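October, bench notes, power strip and cord tidy-up

Started at 9:40 with the white table. I love this table! Plain top, nothing fancy, and small screws show up on it right away. Hoi-yan wants it to be the cable bench from now on and I'm all for it. 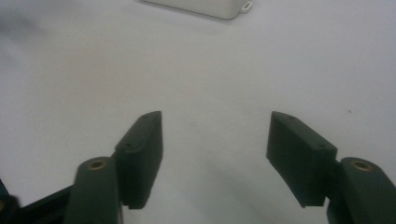

White tabletop, morning.

Next job is power. The Drestwood plan puts the strip along one side with its cord looped back toward the edge, so the whole middle stays free for work. Fouzia measured the run to the wall outlet at 70 inches, and we have 39 inches of cord cover left from the Irnell job, so we need another piece. Worth it.

What I really like is the little mounting tab with a screw hole at the end of the housing. One screw and a washer there, and the strip should stop creeping every time someone pulls a plug (it drives me nuts).

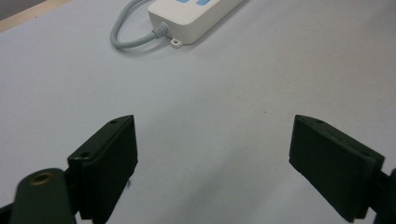
White strip with light blue buttons, gray cord, mounting tab at the cord end.

To do: ask Fouzia Warraich about the short pan-head screws in the Chiang drawer. Try the loop a bit wider, the collar end feels stiff. Label the plug before it goes behind the cabinet. Hoi-yan Yau has the label tape.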